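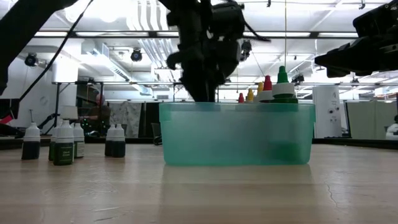

Storing Paint and Dropper Bottles: FAQ

Which bottles go in the bin first?
The large ones with pointed caps. Keep them in one row along the front, caps up. Dropper bottles go behind them.

Can small containers stay on the table?
Yes, while in use. Stand them upright at the side of the work mat, lids on. 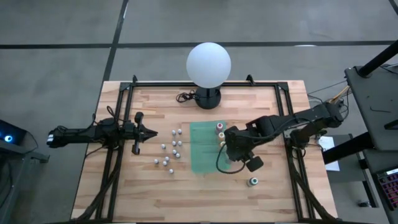

Anything left out at the end of the day goes back in its bin - Hagedorn shelves are for full bins only.

Do the droppers need their own bin?
No. One teal bin takes both sizes.

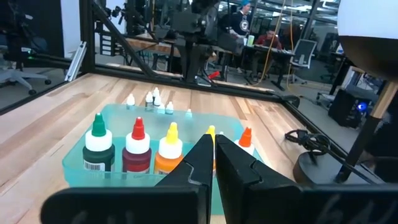

Mixed bins are checked every April. Send label requests to Annelore Hamann.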